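Rallska opens hands-on robot teaching room

March — Rallska has opened a room where people teach robots everyday jobs by doing the jobs themselves, with a gripper in each hand.
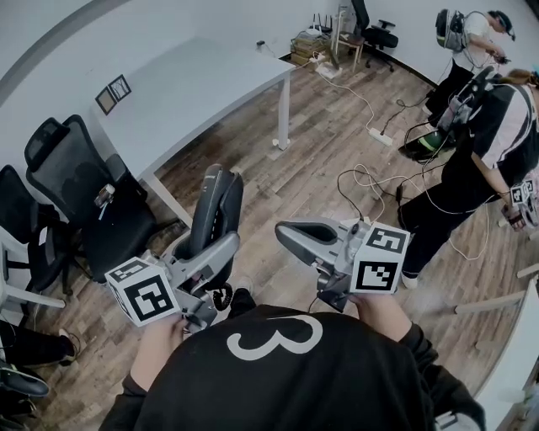
How Funonora works

The project, called Funonora, runs for 12 weeks and will cover 146 tasks, from folding towels to stacking cups. Each one is shown 20 times — small slips and all!
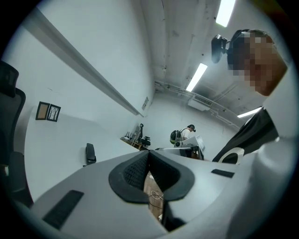 Partner firm Coutinho will train its arms on the results, and Stasteck is writing the software that lines up the recordings. We are thrilled to see it under way.
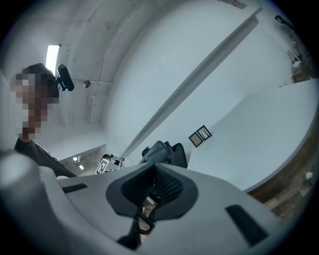 A hand-held gripper in use at the Rallska teaching room.

Schools and small workshops can suggest tasks through the Rallska website until the end of April.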